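3.2 Keyboards and desk surface

All typing sessions used full-size keyboards with a numeric keypad. We kept to one layout so that reach distances to the arrow cluster and the keypad would be comparable across the 211 sessions. Legends were white on black keys in every case. Participants in the Bitel group had asked for larger legends in the pilot, and Sequeira and Morris report the same request from older typists.

The desk top was plain white. Against it the outline of a black keyboard is easy to find at a glance, and in the pilot typists placed their hands sooner on this surface than on the dark one. Each keyboard was wiped down after 200 entries and its keys were checked for sticking, starting with Caps Lock and both Shift keys. 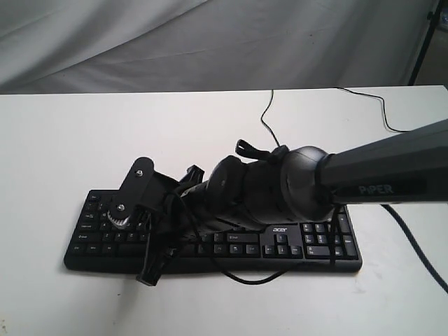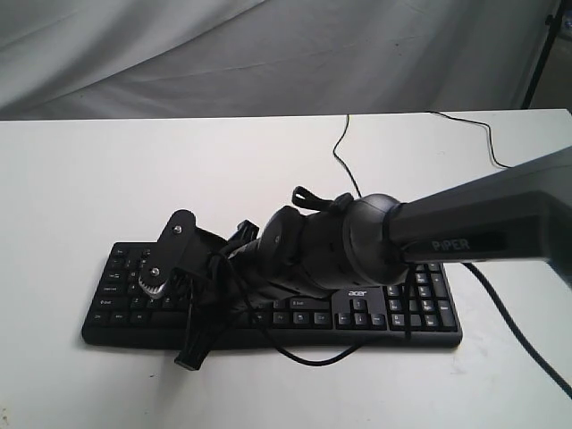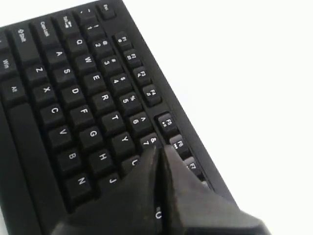
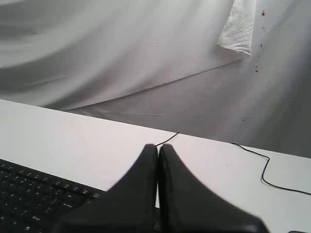 Figure 3. Black keyboard on the white tabletop.

Entry texts came from the Kovalchuk list, which holds 3000 short phrases. We drew 1000 of these and left out any with accented letters.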